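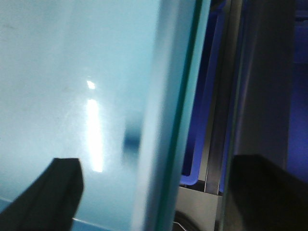
Jimetel puts two robot arms on its night line, and the packers move to inspection

Workers at the Jimetel panel shop on Cervantes Road have a new routine this spring. Two robot arms now do most of the lifting between the edge polisher and the packing tables, a job that was done by hand for as long as the shop has been open. The arms started on the night shift in March and moved to days a few weeks later.

The shop cuts and finishes clear and tinted sheet for shelving, counters and display cases. The smaller panels are the ones the arms handle. Anything a person would need help to carry still goes by cart, and the company says that will stay the same for now.

Each arm has a two-finger gripper and a small camera at the wrist. The arm picks a panel from the rack, turns it so both faces pass under a lamp, and sets it down in a slot for inspection. If the camera software can't find the edge of the panel, the arm stops and a light comes on over the cell. Someone then walks over, straightens the panel and presses a button to start it again.

That happens more with shiny sheet than with frosted, according to Mostafa Morsy, the day shift lead. Glare from the overhead lights can confuse the software, and so can fingerprints. The shop has turned one row of lights to face the wall and asked everyone to keep their gloves on at the rack.

"The first week we were over there all the time," Morsy said. "Now I can get through a cup of coffee. It still stops, and when it stops you have to go, so you can't be at the far end of the building."

No one was laid off when the arms came in. The packers who used to do the lifting were offered places in inspection, which pays a little more and is done sitting down. Most took them. Others moved to the cutting room or to the loading dock, where the shop had been short of people since winter.

Inspection is a different kind of work, and the change has not suited everyone. A packer could talk while lifting and could set the pace with the person across the table. An inspector works alone under a lamp, looking for chips and scratches, and has to log every rejected panel on a tablet. Several workers asked for shorter turns at the lamp because of eye strain. The shop agreed to swap people between inspection and packing every 2 hours.

Training was the other complaint. The arms were set up by Cirnow, an outside contractor, and at first only its technicians were allowed to change the settings. When a new panel size came in, the line waited for a call back. Cirnow has since trained one person on each shift to add a size and adjust the grip. Those workers get an hourly bonus, and the list of people who want the next course is posted by the time clock.

Grip has taken the most adjusting. Too loose and a panel slides when the arm turns. Too tight and thin sheet bends. The trained workers keep a notebook at the cell with the setting for each thickness, and the night shift writes down anything it changes so the morning crew isn't surprised.

Jimetel's contract with its largest customer, Urkex, calls for 300 finished panels a shift. The shop met that number by hand, with overtime in busy months. Managers expect the arms to cut the overtime, and some workers who counted on those hours are unhappy about it. The company has said it will review pay rates in the fall but has not promised a raise.

There are also new rules on the floor. The area around each arm is marked with yellow tape, and no one may reach across it while the arm is moving. Carts can no longer be parked along that wall, so the walk from the break room to the dock now goes past the offices. Long hair has to be tied back, a rule that used to apply only in the cutting room.

Morsy has worked at the shop since before it had a polisher. He said his back feels better and that he would not go back to lifting all day. He would like the arms to be quieter and the stop light to be easier to see from the inspection tables, where people sit facing the other way. A second light has been ordered.

The building has 136 employees across all shifts. The company has no date for adding arms to the large-panel side, where sheets are still moved with suction lifters and a person at each end. A meeting for workers on that side will be held in the break room before the afternoon shift begins, and questions can be left in the box outside the shift office.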